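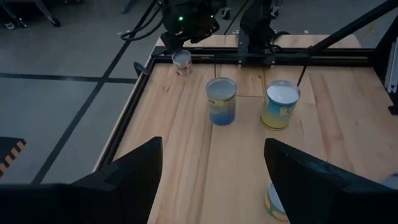 Protov Two-Arm Bench Kit, Set-Up Guide, page 4

Section 2. Your first can pick

Okay, so the arms are bolted on, the power is sorted and you've been through Section 1 (if you skipped the part about the stop button, please go back, I'll wait). Now we get to the fun bit, picking up a can! I start everybody on cans. They're round, they stand up on their own, and you've probably got a few in a cupboard already.

I'm Siwan Landeg and I look after set-up for the kit at Pugh. I wrote this section with Marit Midtbø's notes from her own bench open next to me, so when I say "we" I mean the two of us.

What you need

The kit, powered off to begin with.
Sealed cans in more than one size, with their lids on. Full or empty is up to you, but stay under 200 grams until you've done the grip tuning in Section 4.
A clear view of the tabletop from where you'll be standing.
The Endex control app, open on the start page.

Setting out the cans

1. Stand one can near the middle of the table. This is your target for the first run, so give it plenty of bare wood on every side.

2. Put the others wherever you like, as long as both arms can get between them. We like one off to the right and a shorter one way back by the rear rail, where the far arm can reach down to it. Mixing heights is good practice for later, and it shows you pretty fast whether your table height is set right.

3. Turn the labels any way you want. The kit goes by shape at this stage and doesn't read them. Blue and yellow ones next to each other are fine, and so is an old faded one.

Note: A plank top with knots and streaks in the grain works well. I've had people ask if they should cover it with a white sheet. You can, but the sheet slides around and then your cans slide with it, so I'd leave the wood alone.

Waking up the arms

4. Switch on the power and keep your hands off the table. Each arm takes a moment to find its home position, and the first time it always looks like it's about to do something silly. Let it finish.

5. Look for the green lights on the arm. Once they're steady you can go on. If they blink, press Reset in the app and wait for them again.

6. Check where the cable hangs. You want a nice easy loop going off to the side, with enough slack for the arm to lean all the way over the table. If it pulls tight at full reach, power down and move the cable clip along the rail.

Caution: Don't reach in between the two arms while the power is on, even to nudge a can that has tipped. Hit stop first. Catrin Prydderch on our support line will tell you the same thing, only louder.

Lining up the fingers

7. In the app, open Wrist View for the near arm. The black fingers should show large at the bottom, one on each side, with a gap you can see the table through. If one finger fills the view and the other is barely there, the wrist is twisted. Use the Roll slider until they look even enough to you (it doesn't have to be perfect).

8. Bring the arm down slowly over your first can with the Down button. Tap it, don't hold it. I held it once and spent a Saturday afternoon straightening a finger.

9. Stop when the lid sits in the gap. It's okay if the can is closer to one finger, because the grip will pull it over as it closes. What you don't want is a finger coming down on top of the lid.

10. Press Close, then Up. Lift just a little and wait. If the can stays put, you can lift it the rest of the way and set it down somewhere new. Hooray!

If the can slips

Go back to step 8 and take the fingers a bit lower before you close them. Nearly every slip I get asked about is a grip that's too high up, right at the rim. If it still slips, wipe the inside of the fingers with a dry cloth and try again at the Slow setting.

Note: Wider cans need the fingers opened all the way before you come down. The app remembers the last opening you used, so after a narrow can, press Open Full. Omid Nouri asked us for a warning message about this one and it's coming in the next update, but for now you've got to remember it yourself.

Trying the far arm

11. Park the near arm with Home, then switch to the far arm at the top of the app and repeat steps 7 to 10 with the can by the rear rail. Go gently here, as there's less room to swing between the rail and the arm.

When both arms have picked and placed a can, save your settings under a name you'll recognize and go on to Section 3, Passing from arm to arm.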